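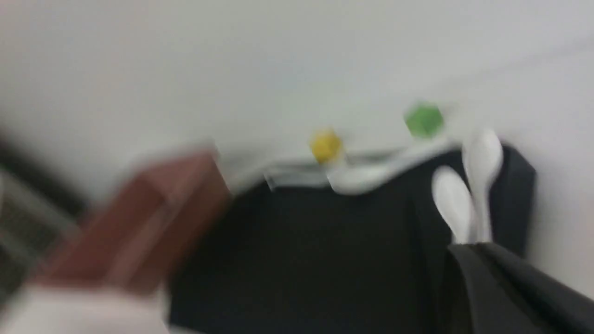

A yellow and a green item near the rim of a black container.

Moving sterile eye drops from glass to blow-fill-seal: the Heltside packaging conversion

Frauke Janssen reviews the 12-month program that took the Heltside site out of glass bottles and into single-dose plastic units, and sets out what the project team would plan differently on a second line.

When Prindus acquired the Heltside site, its eye drop range was still filled in multi-dose glass bottles on a line that had been extended and repaired many times. Output was steady, but the bottles required a preservative, and hospital pharmacists had been asking for a preservative-free product for several years. The site also had limited room to store empty glass, washed stoppers and droppers before use.

The company considered contract filling before deciding to bring the work in-house. Blow-fill-seal forms the container from plastic granules, fills it and closes it in one enclosed cycle. For Heltside it removed the washing and depyrogenation steps, and with them a large part of the floor plan. It also introduced a material the site had never handled in contact with product.

Margit Pap, who led the validation group, began with the formulation. Two of the three products in scope were known to be sensitive to heat, and the plastic is still warm when the liquid enters it. Small batches were filled at the lowest and highest settings the equipment would allow, then placed on stability. One product passed without change. The second required a cooler fill and a slower cycle, which reduced the hourly output the business case had assumed.

Water loss through the container wall was the next concern. A single-dose unit holds very little liquid, and even a modest loss will raise the strength of what remains. The team compared unwrapped strips with strips sealed in a foil pouch and adopted the pouch for the whole range. Pouching equipment was supplied by Frerichs and installed in the former stopper preparation room.

Building work was planned around continued production. The glass line ran through most of the program, and dust control at the boundary between the two areas occupied more of the schedule than expected. Timo Rathjen, the site engineering manager, moved the granule delivery system outside the controlled area after an early airflow study. "The first layout looked sensible on paper," he said. "Once we had smoke studies to look at, we could not defend it."

Process simulation followed, using growth medium in place of product. The protocol included planned interventions, a shift change and a full stop and restart. A run that began on a Monday was abandoned when a parison cutter failed, and the team elected to repeat it in full. All later runs met their acceptance criteria.

Training was organised by Afaf Sfeir. In total, 30 operators and technicians completed the course, most of them with long experience on glass. Trainers found that habits from the older line, such as clearing a fallen bottle by hand, needed direct attention. Written procedures for the new line were shortened and tested at the machine before approval.

The validation file closed with 172 recorded deviations, the majority of them minor documentation errors. Janssen recommends that future projects appoint a dedicated document reviewer from the design stage, and that stability work begin before equipment is ordered.

The glass line has been retained for one remaining product. A decision on its future is expected in January.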